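I came to the Sunday walk by accident. I'd missed the ten o'clock bus back from Danthorpe, it was raining, and the only open door in the village belonged to St Anne's, where a tall man in walking boots was handing out photocopied psalms. He gave me one, told me we were off in five minutes and asked if I minded mud. I said no (I mind mud quite a lot) and off we went, down the lane behind the church and along the river as far as the old Postma brickworks.

The tall man was Frans Van Acker, a retired deacon from Ghent who has lived on this side of the North Sea for longer than he lived on the other. He calls the walks "vespers with wet feet". There's a reading at the gate, another at the footbridge, and then a long stretch where everybody keeps quiet and listens to whatever is there to be listened to. On my first walk it was mostly a pump. By the third I'd started to hear warblers, or at least I'd started to believe Frans when he said they were warblers.

What got me was how unfussy it all was. I grew up in a church where nature turned up once a year, in the shape of a marrow, and went home again when harvest was over. Frans prays for the river by name. He prays for the Tustik, too, the side stream that used to run so low in summer that you could cross it in sandals, and he prays for the people who own the land on both banks, even the ones who write to him in capitals!

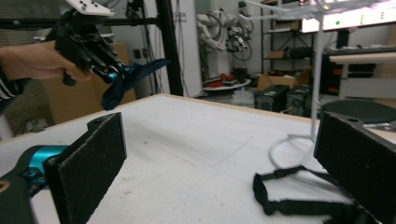
**Danthorpe Churches Together – Care for Creation Group**

The group has been going for nine years. It looks after a strip of glebe land beside the Tustik which had been let as rough grazing and which, when the lease came up, the parish could have sold. There was a proper row about it. The roof needed doing, the hall boiler was on its last legs, and plenty of good, faithful people thought a field was a field. I've talked to a few of them since and I can't say they were wrong to worry. A leaking roof is a creation matter as well if you're the one sitting under it.

In the end they kept the field and patched the roof, and in the first winter they planted 400 trees – alder and willow by the water, hazel and field maple higher up. Over half of the first hazels went to the deer. Frans tells this story with real pleasure. He says the deer had clearly been consulted by a different denomination.

I asked him whether any of it was religious, or whether it was just gardening with hymns. We were sitting on the wall at Vustton Bridge, sharing his flask, and he thought about it for so long that I assumed he'd forgotten the question. Then he said that he'd spent years telling people God loved the world and had one day noticed he'd only ever meant the people in it. He didn't make a speech of it. He poured the last of the tea and went to look at a fence post.

I've chewed on that ever since. I'm a poor sort of believer, if I'm one at all, and I get itchy when churches talk about the planet in the voice they use for parking notices. But I do know I walk differently after an hour of that silence. I've also stopped buying the cheap compost with peat in it, which my sister says is the smallest conversion on record.

The walks stopped in April, of course, along with everything else. Frans took to ringing round on Sunday afternoons instead and reading the psalm down the phone, four verses and then a pause, so you could open your back door and listen to your own bit of outdoors. I've got a yard with two pots and a drain. I heard a blackbird, next door's radio and, one week, what I'm fairly sure was a hedgehog being sick.

I miss the mud, though. I never thought I'd write that. When he rang last weekend he told me the alders are well above his head now and the path past the brickworks is thick with nettles, so whoever goes first will want long trousers.

*05/06/2020*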